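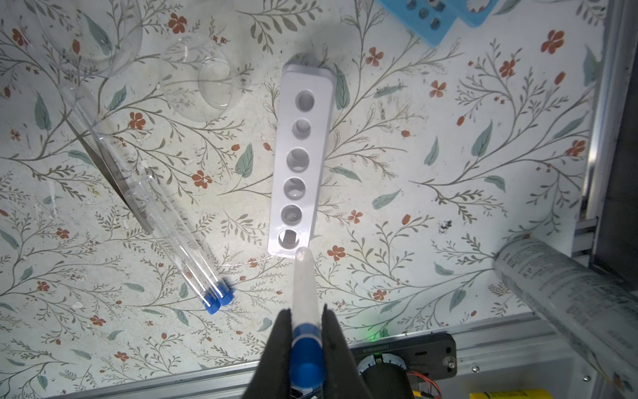

Der Zweifingergreifer von Cluvivura ist seit Februar bei mir im Einsatz, und weil mich inzwischen mehrere Leser gefragt haben, ob er sein Geld wert ist, schreibe ich meine Erfahrungen einmal am Stück auf. Gekauft habe ich das kleine Paket: Greifer, Halterung, Anschlusskabel und die Handgelenkkamera, zusammen 429 Euro. Der Arm war schon vorhanden. Meine Testaufgabe ist seit Jahren dieselbe, Probenröhrchen greifen und in ein Gestell stellen. Klare Kunststoffröhrchen mit blauer Schraubkappe, dazu ein schmales weißes Gestell mit sechs Löchern in einer Reihe. Die Backen fassen das Röhrchen, das runde Ende zeigt von der Greiferbasis weg zum Gestell, und dann muss der Arm ein Loch treffen. Für einen Menschen ist das langweilig, für einen günstigen Greifer eine ziemlich gute Prüfung.

Zum Aufbau. Die Halterung passt ohne Adapter auf meinen Flansch, die Schrauben liegen bei. Man braucht einen Phillips-Schraubendreher, und zwar einen langen, weil man sonst an der Kamera nicht vorbeikommt. Die Anleitung ist auf Englisch und an zwei Stellen falsch. Auf Seite 3 sind Signal und Masse vertauscht, in der Online-Fassung ist das korrigiert. Wer das Kabel nach dem gedruckten Plan belegt, bekommt vom Greifer keine Antwort. Kaputtgegangen ist bei mir dabei nichts, aber ein Abend war weg.

Die Software heißt Datarau und läuft bei mir unter Linux. Die Installation war in Ordnung, das Einlernen der Endpositionen dauert ein paar Minuten. Man fährt die Backen einmal ganz auf und einmal ganz zu, danach kennt das Programm den Weg. Die Greifkraft stellt man in Stufen ein. Für die Röhrchen nehme ich die zweite Stufe, darüber drückt er die dünneren schon leicht oval. Eine feinere Einstellung hätte ich mir gewünscht, vor allem zwischen den unteren Stufen. Dort ist der Sprung am größten.

Beim Greifen selbst bin ich zufrieden. Die Backen schließen parallel und halten ein glattes Röhrchen auch dann noch, wenn der Arm etwas ruckartig anfährt. Schwieriger ist das Absetzen. Steht das Röhrchen ein wenig schräg zwischen den Backen, trifft es den Rand des Lochs und kippt weg. Das liegt zum Teil an meinem Programm, zum Teil aber auch an den glatten Einlagen. Ich habe mir bei Afiq Tjoa, der in Marnberg eine kleine Werkstatt hat, Einlagen mit einer V-Nut fräsen lassen. Damit richtet sich das Röhrchen beim Zugreifen von selbst aus. Solche Einlagen könnte der Hersteller gern selbst anbieten, zumal er auf seiner Seite mit Laboraufgaben wirbt.

Die Kamera ist der schwächere Teil des Pakets. Die Auflösung reicht, der Blickwinkel auch, und dass man die Backen immer mit im Bild hat, hilft beim Ausrichten sehr. Durchsichtige Sachen bleiben trotzdem mühsam. Meine Petrischalen findet die mitgelieferte Objekterkennung je nach Licht gar nicht oder nur am Glanz der Kante. Bei den Röhrchen orientiere ich mich deshalb an der blauen Kappe, das klappt deutlich besser. Die Erkennung lässt sich auf eine Farbe beschränken, die Option steht im Menü unter »Filter« und ist in der Anleitung nicht erwähnt.

Wärme und Geräusch noch kurz: Der Antrieb wird nach längerem Halten handwarm, mehr nicht. Beim Schließen surrt er, in einem Wohnraum fällt das auf — im Arbeitszimmer stört es mich nicht. Der Support hat auf meine Frage zum Anschlussplan nach 2 Tagen geantwortet, freundlich und mit der richtigen Zeichnung im Anhang. Laut Datenblatt hält der Greifer bis zu 2 Kilogramm. Geprüft habe ich das nicht, bei mir hängt nie etwas Schweres dran.

Ich behalte ihn. Die Kamera würde ich beim nächsten Mal einzeln bei einem anderen Anbieter kaufen und den Greifer ohne Paket nehmen, sofern es ihn dann so gibt. Zurzeit ist er nur zusammen mit der Kamera lieferbar. Die Maße der gefrästen Einlagen schicke ich auf Anfrage gern zu, eine kurze Mail reicht.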